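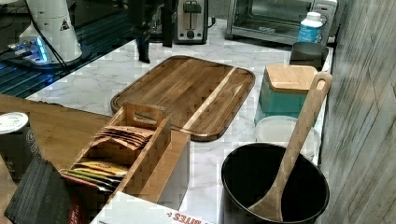
## 4. The Trorkano kit in a furnished kitchen

We turn now to the part of the review that most readers of our earlier report asked us for, namely how the Trorkano home manipulation kit behaves once it leaves the tidy bench on which its maker, Malero, likes to show it. The kit is sold as a complete package (arm, base plate, control box, software and a year of remote support), and the sales material promises that a buyer with no background in robotics can have it doing simple counter work by the end of the first afternoon. We are fond of promises like that one, and we wanted to give it a fair chance!

### 4.1 Setting

All of the work reported in this section was carried out in the test kitchen at Cestiscombe, a room that also serves as an ordinary kitchen for the people who work on that floor. We asked our colleagues to leave their things where they usually leave them. Malero's quick-start guide recommends a cleared surface with a matte finish, and we followed that advice for the baseline runs described in Section 3. For the present runs we set it aside, and the arm had to share a marble counter with a toaster, a toaster oven, a cutting board and a fair amount of everyday clutter.

Figure 4. The counter at Cestiscombe as used for the furnished-kitchen runs, with the tea organizer at the left and the wooden spoon standing in the black pot at the lower right.

### 4.2 Tasks and procedure

Each run consisted of one spoken request, such as "bring me a green tea" or "put the spoon on the board," followed by whatever the kit chose to do about it. We kept the wording loose on purpose, in the way a person would talk while thinking about something else. A run was counted as a success if the requested item arrived at the requested place and nothing else on the counter had been knocked over or dragged along. We logged 1674 runs in this way, of which 250 were set apart beforehand for checking the scoring between two of us. The software was the release dated 2/14/25, and we did not accept any updates until the last run was finished.

### 4.3 What we found

The spoon was the pleasant surprise of the whole exercise. A long handle leaning out of a pot gives the gripper a good deal to aim at, and the kit took hold of it calmly and usually on the first approach. Lids went nearly as well, once we had learned to turn down the grip force from its factory setting.

Tea packets were another story. When packets are lined up closely, the gripper has very little room on either side, and the kit tended to come away with two or three of them or with none. Mostafa Gaber, who handled most of the setup for us, tried the narrow fingertips that Malero offers as an accessory and found them a real help, though they made the kit clumsier with anything heavy. We would gently suggest that they be included in the box.

Glossy surfaces gave some trouble too, much as Ait Brahim had reported for the previous model. Reflections in dark glass were now and then taken for objects, and the arm would pause over them for a while before moving on.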